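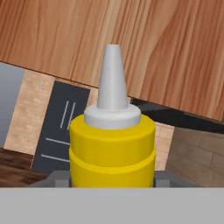

Seasonal host wanted for two lakeside vacation apartments

Gravov is a small rental business with a handful of places to stay along the north shore, and we need a host for the two apartments at Hadar House from May until the leaves come down. If you like meeting people, know how to make a bed look inviting and don't mind a few stairs, please read on!

Hadar House sits on the hill above the ferry landing. The upstairs apartment sleeps four and has a long balcony facing the water (the evening light up there is wonderful, and guests write about it in the guest book all the time). The garden apartment is smaller and cooler in summer, with its own door onto the orchard. Most of our guests stay a week, a good number come back every year, and a few have become friends.

What you'd be doing

Greeting guests when they arrive, usually after 4 in the afternoon, and showing them how the stove, the shutters and the hot water work. Getting both apartments ready on changeover days together with Sointu Savolainen, who has run our linen room for 9 years and will teach you her way of folding a fitted sheet. Answering messages about ferry times, beaches and where to eat. Keeping an eye on small repairs and calling Ibrahim Igwe when something needs real tools.

What we're looking for

You should be comfortable in English, and a second language is a big plus. Hotel or rental experience is nice to have, but our last host came from a plant nursery and she was terrific. You'll need a driver's license, as the laundry is across the bay. Weekend work is part of the job and we plan the days off together, a month ahead.

What we offer

4000 a month before tax, a furnished studio behind the orchard with utilities paid, and free use of the rowboat and bikes. You also get a week in any of our other apartments in the off season, with family or friends along if you like.

How to apply

Write to Sumathi Gowda at the Gravov office and tell her a little about yourself, when you could start, and the best place you've ever stayed and why you liked it. A page is plenty. Please add the names of two people we can call. We'd love to have you come over on the morning ferry, see the apartments and stay for lunch.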